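4. Changes in Work Content at the Bresville Office

4.1 Setting and tasks before the change

Midell provides cleaning and room turnover for office buildings. At the Bresville office, which it services under a two-year contract, the work in meeting rooms had been organized in the same way for a long time. A cleaner entered a room after the last booking, removed cups and cans, wiped the table, returned the chairs and reported missing supplies on a paper sheet. The order of these steps was left to the cleaner. Interviews with the day shift showed that most of the staff had settled on a personal order and kept to it from room to room.

The plan to automate part of table clearing and wiping was announced in April. Under the plan, a two-armed mobile unit supplied by Cozma would handle tabletops in the larger meeting rooms, while staff would keep the floors, the kitchenettes and all work near windows. The unit's control policy was to be trained on demonstrations given by people who knew the work. Midell therefore asked its own cleaners to record these demonstrations during paid hours. Participation was open to all staff on the day shift, and 19 people took part.

4.2 Demonstration work as a new task

Recording was done with handheld rigs tracked by means of square visual markers. Each demonstrator received a training session led by Lăcrămioara Matei, who had supervised the day shift before moving to the recording project. The session covered how to put on the rig, how to check that tracking was active and how to start and end a recording. The target for the first phase was 1,000 accepted recordings. A recording was accepted if tracking was held from start to finish and the object handling followed the written task sheet.

Recording took place in meeting rooms in ordinary use, with furniture and objects of the kind the staff deal with every day (Figure 3). The project team had first considered a dedicated room with a bare table and a fixed set of objects. This was dropped on the advice of Dorin Toma, the site lead, who argued that the state of a table after a meeting was the main source of difficulty in the job and that a policy trained without it would be of little use in the building. 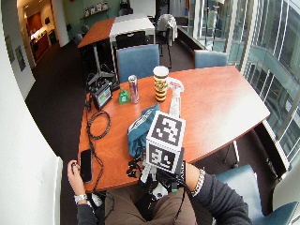 Figure 3. Seated participant at a meeting room table with the marker-tagged handheld rig. A cloth, a spray bottle, a coffee cup and a beverage can are on the tabletop.

Three differences from regular cleaning were reported in nearly all interviews. The first concerns posture. Regular table cleaning is done standing and walking, with short reaches from several sides of the table. Several of the demonstration tasks were done seated, with the arms held forward and the markers kept clear of the body and sleeves. Participants described tiredness in the shoulders and wrists toward the end of a session, and Midell set a limit of 40 minutes of recording before a change of task. Sessions before the limit are excluded from the comparison in Section 5.

The second difference concerns pace. The task sheet asked for even movements and a brief stop before and after each grasp. Experienced cleaners found this harder than new ones did. Marius Surdu, with the longest service in the group, put it as follows: "I pick up the cup with one hand and I am already wiping with the other. They want me to do the cup, then stop, then the cloth. I know why, but my hands don't want to do it." His rejected recordings were mostly those in which the two hands worked on separate objects at the same time.

The third difference concerns judgment. In regular work the cleaner decides whether a half-full cup is trash, whether an object left on the table belongs to someone, and whether a surface needs spray or only a dry cloth. The task sheet settled most of these questions in advance. Personal items were to be left in place and wiped around. Drink containers were to be moved to the tray in all cases. Gerardo Lumbao, who recorded on the Friday shift, objected to the second rule, on the grounds that occupants often step out and come back for their coffee. The rule was later changed so that containers are moved only when the room has no current booking.

4.3 Skill, credit and pay grade

The recording work made parts of the cleaning job visible to management for the first time. Before the project, table work was listed in the job description under a single heading. The task sheet for the same work ran to several pages, and its later versions were written largely from comments made by the demonstrators. Two participants used the sheet in their yearly reviews as evidence of skill. One was moved up a pay grade; the other was told that demonstration work was temporary and could not be counted.

Views on credit were divided. Some participants saw the recordings as part of their normal duties, covered by the hourly wage. Others held that a recording keeps its value to the firm after the shift has ended and should be paid for separately. Sebastian Chiriac, the staff representative, raised the matter with Midell on behalf of the second group. The firm answered with a fixed supplement per session, paid whether or not the recordings were accepted. The supplement removed a complaint that had come up often in the early interviews, that a loss of tracking was treated as a fault of the person wearing the rig.

4.4 Division of work after deployment

At the time of the second round of interviews, the unit was running in the evening in the larger rooms only. Staff no longer cleared those tables as a rule, but they checked them in the morning and corrected what had been missed. Sticky marks and cloths left bunched at the table edge were the most common corrections. The check was not in the revised job description, and the time spent on it was entered under floor care. Team leads confirmed this practice and said that the time sheet had no other line for it.

A similar pattern was found at the Josura site, where the demonstrations were recorded by an outside contractor and the cleaners first met the unit on the day it was installed. Staff there reported the same kinds of correction but were less able to say why the errors occurred. At Bresville, former demonstrators could often trace an error to a rule in the task sheet, and they reported it in those terms. The effect of this on the number of errors resolved per month is taken up in Section 5.2.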